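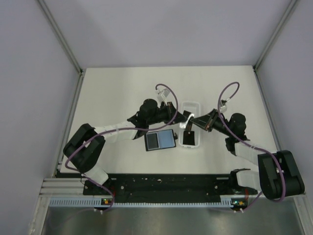

Preparing Plastic Bins for Storage

Staff at the Hokthorpe supply room should follow these steps before any plastic bin is returned to the shelves.

1. Clear the work surface and set the bin near the center, leaving enough space on both sides to reach it comfortably.

2. Remove old labels. Soak stubborn adhesive with warm, soapy water for four minutes and wipe it away with a soft cloth.

3. Wash the inside and outside. Do not use scouring pads on translucent plastic, as they leave scratches.

4. Rinse, then dry the bin fully. Check the corners and the underside of the rim.

5. Inspect for cracks. Set damaged bins aside and report them to Sigita Kuusk.

6. Apply a new label to one short side, two inches below the rim.

Bins may be stacked no more than four high.

124 shares | 2 comments

© 2021 Hokthorpe Supply Services | Contact | Back to top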